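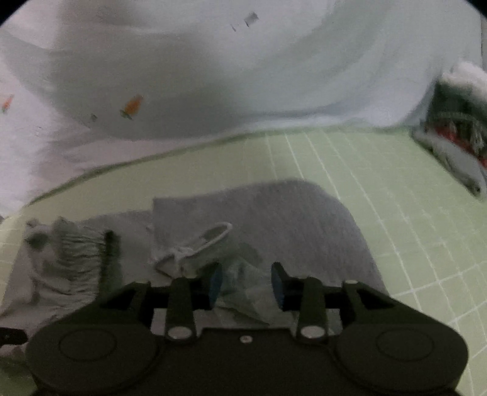
Water, then, mostly. Not fire, not burglars. I'd gone in with a list of questions about break-ins and had to bin most of them in the first five minutes.

Rungnapa Chaimongkol handles home claims at Clandis, upstairs on the Tumbridge high street, above the shoe repair place. She has been doing it for 13 years. Before that a short spell in motor, which she didn't like. "Everyone in motor is cross with someone else," she says. "In home they're cross with the washing machine."

We talked in June, at half past four, with the phones still going. She had to get up twice. I've put her answers in a better order than they came.

22 comments | 9 shares

So what goes wrong in people's houses? "Pipes. Hoses. The little flexible ones under a basin. The seal round a shower. People worry about the big thing, the tree through the roof, and I do get trees, but I get a lot more wet ceilings. Somebody goes to bed and there's a stain the size of a saucer, and they think, I'll ring someone in the week. Then it's the whole ceiling on the bed."

Is that the mistake, leaving it? She thinks about this one. "It's a mistake. I wouldn't say the mistake. You get two kinds of water claim. There's the sudden one, a pipe bursts, water everywhere, you turn it off, you ring us. Fine. Those are usually fine. Then there's the slow one. A drip behind the bath for months. And most policies don't want to pay for gradual damage, it's written in there, and people haven't read it. I understand why they haven't. I don't read mine on the train for fun."

Has she read hers? "Yes. But I was paid to read them, more or less."

The slow ones are where the arguments are. A customer honestly didn't know, the floor was dry on top, and then a board goes soft underfoot. Some policies will cover what you couldn't reasonably have known about. Others are tighter. She won't tell me which firms, I did ask. What she will say is that the wording to look for is "escape of water" and, separately, "trace and access". That second one pays for somebody to take up the floor and find the leak, and for putting the floor back. Doesn't always pay to mend the pipe itself. "That one surprises people every single time. We'll pay for the hole. We'll pay for what the water did. The bit of pipe is yours."

And if you haven't got trace and access? Then you might be paying a plumber to make a mess of your kitchen on your own money, before anyone has decided whether there's a claim. She had one on the Trilitz estate where they went through three walls. Leak was in the fourth.

I ask about excesses, because mine confuses me. (I've got two, apparently. I found this out writing this piece.) She laughs, and it isn't unkind. "Lots of people have two. There's the ordinary excess, let's say it's 200 pounds. Then there's a separate one for water, and it might be 400, and it's in a different box on the schedule. People remember the smaller one. So they ring up about a ceiling, and I have to tell them the figure, and there's a silence."

Is it worth claiming for a small thing, then? "I'm not supposed to tell people not to claim and I don't. I tell them what the excess is and I tell them it goes on their record, and they can do the sum. A patch of plaster and a tin of paint, you may well be better off doing it youself. You should still tell your insurer it happened, mind. People don't like hearing that either."

Why would you tell them, if you're not claiming? Because the form asks at renewal. It asks about incidents as well as claims, generally, and if you say no and it was yes, that can come back on you later when you've something much bigger to worry about. She's seen that go badly. Didn't want to give details, fair enough.

On to stuff. Contents. I had assumed the row there was over jewellery and so on, and some of it is, single item limits, things that should have been listed by name and weren't. But the bigger problem is dull. People guess the total. They pick a round number when they take the policy out and it stays there for years while the house fills up.

"Go into one room," she says. "One. And open the cupboards, don't just stand in the door. Now what would it cost to buy all that again, new, in the shops? Coats. Nobody thinks of coats. Shoes, bedding, curtains, saucepans. I had a lady who'd put down a figure for everything she owned and we got past it before we'd finished upstairs." 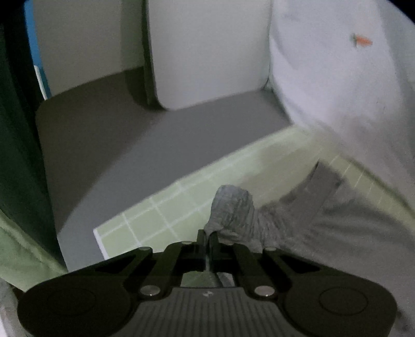 What happens to that lady? Depends. If you're under-insured an insurer may pay only a share, in proportion, even where the claim itself is well inside the total. So half the cover you should have had, and you could be looking at half the payout. Some policies give you a set high limit now, so it doesn't bite the same way. Check which you've got. She said that phrase, check which you've got, so many times I stopped writing it down.

Her colleague Daranee Phuthong joined us for a bit at this point, with a sandwich, late lunch. She does the site visits. Drives out, looks, takes readings off the walls with a damp meter, writes it up. She had come straight from a terrace near the station and was going out again after.

I asked her what she wished people had done before she got there. "Not thrown it all away," she said, straight off. "I know why they do. It's wet, it stinks, it's in the hall and you've got kids climbing over it. But if it's gone in a skip I can't see it. So take photos, loads, near and far. Keep the thing if you can stand to. If you really can't, cut a bit off the carpet and keep that in a bag. And ring first! Ring and ask, they'll often just say yes, chuck it."

The other thing is the stopcock. Does everyone know where theirs is? I said yes, under the sink. Daranee asked if it turned. I said I'd have to get back to her. (It doesn't. I've since checked. Man coming.)

"It's always under the sink, and it's always stuck," she said. "Turn it off and on a couple of times a year. If you're in a flat find out where yours is before you need it, since it might be in a cupboard on the landing that's locked, and then you want to know who's got the key."

Then she went. The sandwich went with her.

Flats deserve a page of their own really, but quickly. If water comes through from upstairs, whose insurance is it? I had always thought the upstairs neighbour's. Rungnapa says everybody thinks that. Usually your own contents policy deals with your own things, and the building policy, often arranged by the freeholder, deals with the ceiling and walls. The neighbour only comes into it if they were actually negligent, knew it was leaking, had been told, did nothing. "A machine hose going isn't negligence. It's a hose going. So you can be very angry with them and it'll still be your policy." Renters, same, the landlord's cover is for the landlord's building. Your sofa is your own lookout.

Going away. She has strong views. Most policies have a clause about the house being unoccupied, often after a set number of days in a row, and past that the water cover can simply stop. Long summer trips, a stay in hospital, a house waiting to be sold after a parent dies. That last one comes up a lot. Families don't think to tell the insurer, they've got a funeral to sort out. "Just phone. They may want the water drained down, or somebody looking in every week and writing it in a book. It's normally something you can do. It's the not knowing that catches people."

She was off to Toledo herself, a fortnight. Water off at the main before she leaves, she said, and the sister goes in.

Does she like the job? I'd meant to open with that and forgot. "I do, yeah. I'm talking to someone on a rotten day and most of the time I can say, right, that's covered, here's what happens next. You can hear them breathe out. The other ones, where I have to say no, I've got better at it. I say it early now. I used to go all round the houses and it was crueller."

Are there ones she'd say yes to, if it were up to her? Long pause, phone ringing behind her. "Some of the slow ones. An old boy with a drip under the bath, he can't get down there to look. How's he supposed to know? You do argue for them. I've argued for a few of those and got them through. Not all."

Last bits, out of my notes, in no order. Put your policy number somewhere that isn't the house, an email to yourself will do. Don't let a firm who knock on the door sign you up to handle your claim while you're standing in a puddle. Dont put the electrics back on until someone has looked. Drying takes weeks, much longer than you'd hope, and redecorating over a damp wall means doing it twice. If you're told no and you think it's wrong, ask for the reason in writing, complain to the insurer first, and then there's the ombudsman, which costs you nothing.

She had to take the call after that. Ceiling down, somewhere out past the ring road.

14 likes | Comments (22)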